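Ronddale woven fruit basket, medium. Three months in

Writing this on my lunch so excuse the speed. Bought the Ronddale basket in August, along with a bowl, because the old wire fruit thing had finally gone rusty and was leaving orange marks on everything. Been meaning to review it since. Three people have asked me about it now so here goes.

Short version: good basket. Bit rough in one place. Would buy again, probably in the sale.

What I paid. 20 pounds at Tivolley, which is more than I wanted to spend on something for holding pears. Etwood do one that's cheaper but it has straight sides and I didn't like it in the shop. Kuusisto do a lovely one, silly money.

Shape. Shallow, sort of rectangular, sides flare out so the top's wider than the bottom. This is the best thing about it. You can see what you've got. The old one was deep and whatever went in first got forgotten, then found, then binned. With this you get one good layer and a few bits on top and that's your lot. If you're a family of six that does a huge weekly shop it won't be enough. For two of us, fine.

Weave. Tight. Thin strands going across, uprights holding it together, and small gaps so air gets in. Rim is a thick twisted rope sort of thing, comes up at the corners, and there's another braided band round the bottom. Feels solid when you pick it up by the edge, which everyone does even though there are no handles. I'd have liked handles. Not a dealbreaker.

Colour. Reddish brown. Website made it look more honey so be warned. I was a bit put out when I opened the box but it's grown on me, and it goes well on a dark table. Against a pale worktop it might look heavy.

The rough bit. One strand end poking out on the inside, bottom corner. Snagged a jumper the first week. Cut it with nail scissors, hasn't come back. For the money I'd rather not have had to.

Cleaning. Not great, this. Crumbs and onion skin (yes I put onions in it, don't) get down in the weave. Turn it over and bang it outside, then an old toothbrush. A plum went over in there and I didn't notice for two days, and that was a proper job, damp cloth and then left by the back door to dry. Tiny mark still there if you know where to look. Put a bit of kitchen paper in the bottom if you're buying soft fruit. Should of done that from the start.

Does fruit last longer? Bananas no. Nothing helps bananas. Apples and oranges seem happier than in the wire one but I haven't tested it, just a feeling.

Stability. Base is narrower than the top so I did wonder. Hasn't tipped yet, even loaded on one side. It does slide a bit on a smooth table if you knock it. Four of those little felt pads would fix it, keep forgetting to buy some.

The bowl. Teal, bought the same day, also Tivolley. Lives on the table near the basket and is meant for lemons but mostly gets used for soup, then washed and put back. No chips so far. Nice colour with the basket, did that bit by accident.

Delivery was slow but it came well packed, lots of paper, no plastic. One email to customer service about the strand, polite reply the next morning, offered me a swap. Couldn't be bothered with the post office so kept it.

Marks: shape full marks, looks nearly full marks, cleaning poor, finish middling. Call it 4 out of 5. Would of been 4 and a half without the jumper.

Any questions stick them underneath, I do check, mostly in the evenings.

Ursyna, sorry, Ustyna Nazarenko (can't even type my own name today) 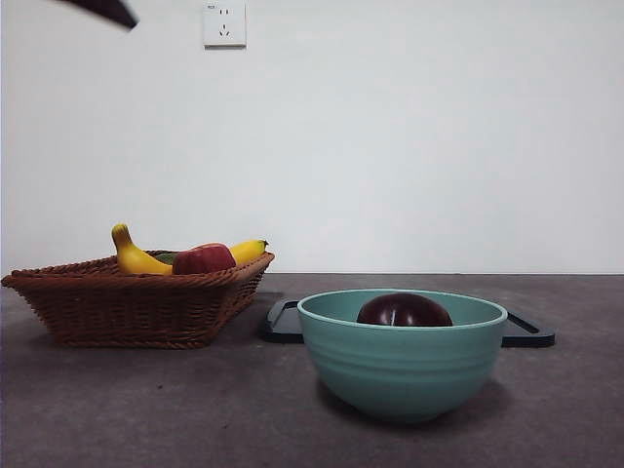
Is it safe to wash the basket under the tap?

I wouldn't soak it. A quick rinse on one dirty patch has been fine for me, then dry it the same day, upside down, somewhere with a bit of air.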